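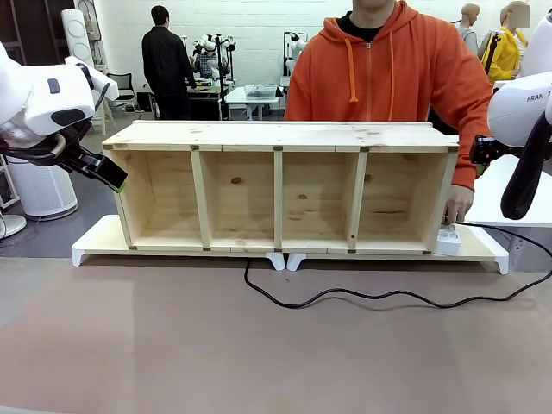

Pine shelving, four compartments, on the work table.

The Tea at Wornedcombe

Retno Setiawan did not believe in the certificate. It hung behind the till at Fisden, 251 dollars' worth of gold ink, and said the tea was grown on one hillside and picked by hand.

"Which hillside?" she asked.

"Wornedcombe," said Rhydian Nicholas. "Six acres."

"And you sold 3752 tins last year. Off six acres."

He warmed the pot and didn't answer. She drank the cup he gave her. It tasted like the tea her aunt bought at the gas station.

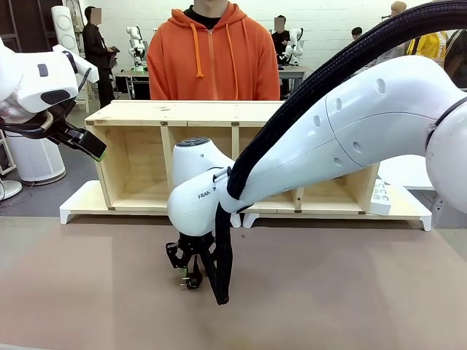 March

She drove up to see the hill. There was a gate, a sign with the Fisden leaf on it, and a lot of sheep. She bought a tin on the way home anyway, and kept the receipt.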